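Goretby Folding Work Table, White Top

I've been selling these since November and I still use the first one as my own packing table, so take that as my review. 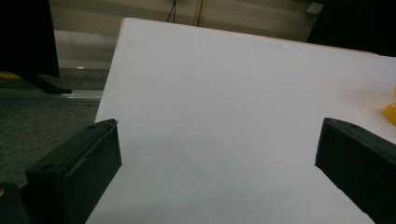
Why I stock it

I run a small shop that sells stuff for people who make things at home. Sewing, bookbinding, framing, model railroads, you name it. For years the question I got most was "what do you work on?" and I'd mumble something about an old door on trestles. It was a good door! But it had a panel in the middle that sank a little, and every long cut I made went wavy right there.

Then Miloslav Říha, who builds the Goretby line, sent me one to try. I put it up in the back of the shop, cut a full width of canvas on it the same afternoon, and emailed him that night to ask how many I could have. (Four, was the answer. They sold fast and I had to grovel for more.)

The top

It's a white panel with a matte finish, and I'm a big fan of the matte part. My old glossy desk threw the ceiling lights right back at me and by 4 in the afternoon I'd have a headache. On this one I can see a pencil line, a loose thread, a dropped pin. Dark fabric shows up beautifully. White fabric less so, and I keep a sheet of gray card handy for that.

The surface is smooth, so paper slides around on it. I like that for folding and hate it for tracing. A bit of low-tack tape at the corners sorts it out. You can also lay a cutting mat on top, and please do if you use a rotary cutter, because a blade will mark this top and I can't send you a new one for free when it does. I've had that conversation 2 times already and I felt awful both times.

Pencil comes off with a damp cloth. So does most glue if you catch it early. Permanent marker needs rubbing alcohol and some patience. I once left a mug of tea on mine overnight and got a faint ring that took a couple of goes to shift, so use a coaster, I suppose.

The legs

They fold flat under the top and lock with a slide catch on each side. The catches are stiff when new — push down and then out, and don't be shy about it. After a week or so of use they ease up.

Standing height is 37 inches. That's on the tall side, and it's on purpose. You're meant to stand at it, or perch on a high stool. If you want to sit in a regular chair, this is the wrong table and you'll be reaching up like a kid at the grown-ups' dinner. Ask me about the Atico instead, it's lower and it has a shelf underneath. The feet on the Goretby do screw in and out a bit for uneven floors, but they won't change the height enough to matter.

How it compares

I get asked about the Vonetti a lot. It's lighter and cheaper, and if you only need a table for craft fairs it's a perfectly nice choice. It bounces, though. Put a sewing machine on it and you'll feel every stitch in your elbows. The Goretby has a brace across the back that stops most of that. Most, I said. A heavy industrial machine wants its own stand.

The Amrani is the fancy one, with a crank to raise and lower it. Lovely thing. I can't carry one up my stairs.

Putting it together

There's hardly anything to do. The legs come attached and you bolt on the brace with the wrench in the bag. It took me 13 minutes, and that includes looking for my glasses. Lay the top face down on a blanket while you do it so you don't scuff it on the floor. Get someone to help you flip it over, it's an awkward shape for one person.

Shipping and returns

It ships in one big flat box and the driver will bring it to your door but not up the stairs. If the box looks crushed, take a photo before you open it and send it to me the same day. Corners are what usually suffer.

You can send it back if you don't get on with it, as long as it's clean and hasn't been cut on. Return shipping is on you, and I'm sorry about that, it's a big box and I'd go broke otherwise. Spare feet, catches and the brace bolts are all in stock and I'll pop them in the mail for the price of postage if yours go missing.

One last thing, on color. I only carry the white. Miloslav has talked about a gray top for people who work with light materials, and if you'd like one, drop me a line and I'll add you to the list I'm waving at him.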